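Skamach

Home
What we do
About us
Courses
Contact

About us

Skamach is a small company that tests whether machines can do ordinary chores. We work for housing companies, care homes, laundries and small workshops that have been offered a robot and want to know what it will do on a normal working morning. We do not build robots and we do not sell them. Our customers pay us for the testing, and they get a report they can read without an engineer beside them.

How we started

The company was founded by Lovisa Isaksson and Ermanno Donati. Lovisa had managed the linen room of a large hotel, and Ermanno had repaired packing machines for most of his working life. They met when the hotel bought a folding machine that could fold towels of one size only. Ermanno was called in to adjust it. He spent two days with it and then wrote a letter to the hotel explaining which towels it would never fold. The hotel kept the letter and returned the machine. Lovisa thought that other people would also like to receive such a letter before they buy.

For the first years we rented two rooms behind the Kesley bakery. Now we have a workshop of our own in the old Blomqvist building, with a kitchen, a laundry corner, a workbench area and a row of test tables. The kitchen is a real one. We cook our lunch in it, and the dishes from lunch are used in the tests in the afternoon.

Can the machines do it yet?

This is the question we hear most often, and our answer depends very much on the chore. Moving closed boxes of the same kind from one place to another is going well. Vacuuming an open floor is also going well, if somebody has picked up the socks first. Sorting screws by size is good when the screws come one by one, and much worse when they come in a heap.

Emptying a dishwasher is still difficult. A person takes a wet glass, feels that it is slipping and holds it a little harder, and does not remember afterwards that this happened. Most of the arms we have tested hold the glass with the force they decided on before they touched it. Laundry is harder still. A shirt has a new shape each time you lift it, and the machine has to find the collar again. We have seen very nice folding, but slow, and with shirts that were laid out flat by a person.

On the shop floor the situation is better, because the shop floor can be changed to suit the machine. You can paint the table dark, put the parts in trays and keep the light the same all day. At home people do not want to live like this, and we think they are right.

How we test

Every chore is divided into small tasks, and we keep a list of them which we call Prakimel. At the moment it has 41 tasks. Some are taken directly from daily life, such as hanging a cup on a hook or putting a lid on a jar. Others are more simple and use plain blocks, which are easy to replace and have clear edges. In our last full round we made 2,260 trials. Each one is written down, also the ones where the machine stopped and waited for help. We count help as help, even if it was only a small push with one finger.

We begin with the simple tasks for a practical reason. If an arm has trouble to place its fingers well on a rigid part with straight sides, we do not need to break any of the customer's plates to learn more.

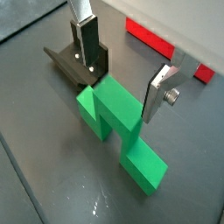
After the simple tasks we go on to the kitchen and the laundry corner, and there the customer is welcome to be present. Many of them bring things from their own workplace. A care home brought its drinking cups with two handles, and these cups are now a permanent part of the list. A bicycle workshop brought a bucket of old brake parts, quite greasy, which we also kept.

The report says which tasks the machine can do alone, which it can do with a person nearby, and which we advise to leave to people for now. We write the time for each task next to the time of a person doing the same work.

Who we are

Lovisa Isaksson leads the company and writes most of the reports.

Ermanno Donati is responsible for the workshop and for all fixtures, tables and grippers.

Hortensia Cuervo plans the trials and keeps the Prakimel list. She came to us from a commercial laundry and she is strict about shirts.

Leif Sjögren takes care of the software and the trial records.

Agnes Isaksson answers the phone and arranges visits. She is Lovisa's sister.

Visiting us

Visits are possible from April and must be arranged with Agnes in advance. Please tell us which chore you are interested in, and bring some of your own objects if they fit in a car. Coffee is made by hand.

Page updated March 2021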